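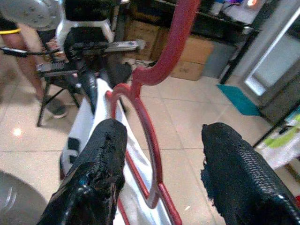

Home Start Here Laundry Closets Ask Me Shop

Hanging T-Shirts: Your Questions, My Answers
By Loukia Sotiropoulos | November

Since I put up that post on giving up my T-shirt drawer, I've had 241 emails, and a whole lot of them ask the same few things. So I'm putting the answers on one page (and I'll keep adding to it, promise!).

Should T-shirts be hung or folded?

Either one is fine, really. I hang the ones I wear every week and fold the rest. Heavy cotton can grow at the shoulders if it hangs for months, so my thick winter ones stay on the shelf – thin everyday tees have never given me trouble.

How do I get the hanger in without wrecking the neckline?

Go in from the bottom! Slide the hanger up through the hem, poke the hook out of the neck, then settle one shoulder and after that the other. If you shove it down through the collar you're stretching the ribbing every single time, and after a year it looks like bacon.

Plastic, wire or wood?

I'm a plastic person. Wire leaves those little horns on the shoulders, and wood eats up the whole rod. Red ones are my favorite because I can find them in the laundry pile. 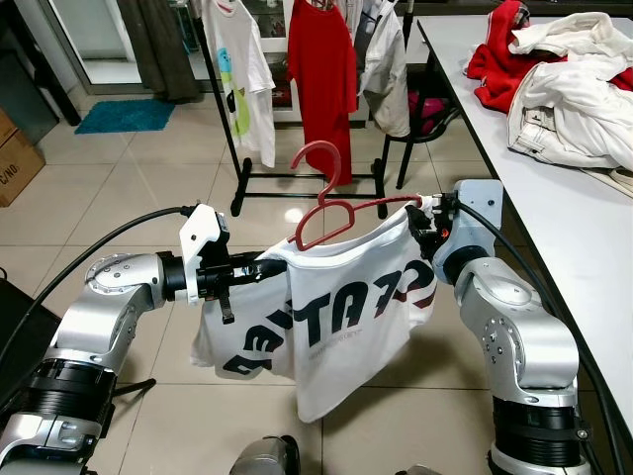

Eftychia Tsakiris wrote in to argue that a big printed tee should always go on the hanger inside out, so the lettering doesn't rub against whatever is next to it. I tried it for a month and I'm halfway convinced. It does mean turning everything right side out at six in the morning, though, and I'm not at my best then.

Do I need a rack if I already have a closet?

Need, no. But I love having one out on laundry day, because I can hang things up as I go and carry them over in one armful. Mine is a Roseck, and it wobbled until I tightened the feet.

What about jeans?

Fold them. I do keep them in the same sorting session as the shirts, just in their own heap. Dark denim can rub off on white cotton when it's damp, so I wait until everything is bone dry before I let them share a table.

How do you sort a big load?

Dump it on the biggest table you've got and pull it into heaps before you fold or hang a thing. I go by where it'll end up – rod, shelf or mending.

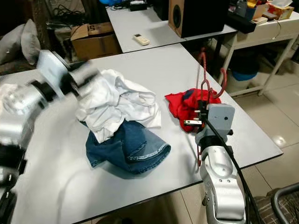
Whites, denim and a bright red one, still waiting their turn.

How often do you do all this?

Wednesday evenings, with the radio on. If I skip a week I pay for it, and the chair in the bedroom starts growing sleeves.

Can I send you a question?

Please do! Use the form under Ask Me. I read every one, though it can take me a while to write back.

We use cookies to remember your settings. Accept | Manage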